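Ticket 800 — vet clinic, Brennan site
Opened by: Liam Lenihan, front desk / records
Assigned: Mwanaisha Kirui, Zedham support
Status: open, then pending, see below

**Problem**

Vaccine reminders going out for the wrong pets. Started after the April update to Uditz. Owner with two dogs gets a rabies reminder for the one that was done last month, nothing for the other one. Also three cats listed as overdue that were put to sleep last year — owners upset, need this stopped first.

**Tried so far**

- logged out, back in, no change
- re-ran the reminder list, same 86 names
- turned off auto texts at 9:40 am. Emails still going

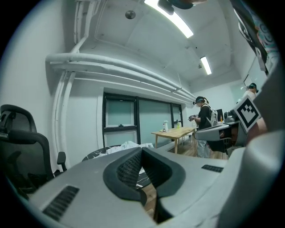 *Attachment 1, side vents and marker tile*

**Mwanaisha, 10:15 am**

Looked at the patient table. Deceased flag is there on all three cats but the reminder job isnt reading it. Job reads the old status column. Blocked emails from our end, nothing more goes out until you say so.

Pulled 51 patients where the two columns dont match. Mostly deceased or moved away. List is in your shared folder, please check against paper charts if you still have them.

**Liam, 11:30 am**

Checked all 51. All correct except a rabbit marked deceased who was in for a nail trim this morning. Fixed by hand. Two-dog problem still there.
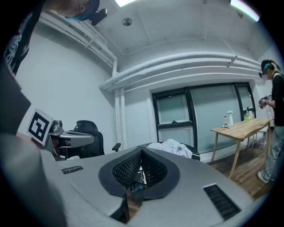
**Does the clinic have to re-enter the vaccine dates by hand?**
The dates are safe in the visit history, so support can rebuild the reminders from there once the job is fixed.

**Mwanaisha, 1:50 pm**

Two-dog thing is separate. Update merged reminders by owner phone number, so second pet overwrites the first. Any household with more than one animal is affected. Patch from Uditz is ready, tested on a copy with 2000 records, came out clean. Will run it after you close. Please have everyone out of the program by 6:30 pm, incl. the exam room tablets.

Lab results from Deredex not touched by any of this. They come in on their own link. 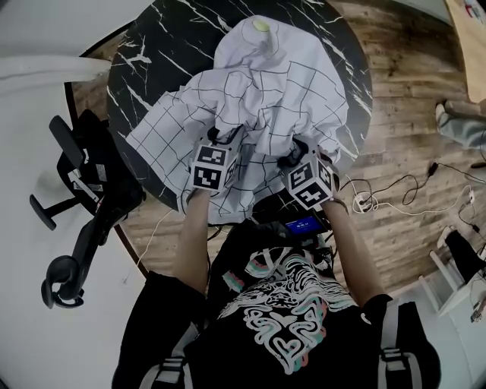 **Liam, 2:20 pm**

Ok for tonight, everyone will be out by 6:30. One more for the list — the exam room picker in the booking screen shows blank tiles where the room pictures were. Front desk is guessing and put a cat in with the dog patients twice. Attached: black marble top with the white veins and the grid cloth on it. A new upload saves fine but the thumbnail comes up empty. Same on both front desk computers. Not urgent compared to the reminders but would like it back before the weekend rush.

**Mwanaisha, 7:05 pm**

Patch ran. Reminder list rebuilt, deceased patients gone, both dogs showing with their own dates. Emails and texts still off. Check ten or so households you know well in the morning, then reply here and I'll switch them on.

Thumbnails moved to a new ticket, will link it. Leaving this one pending til Liam confirms.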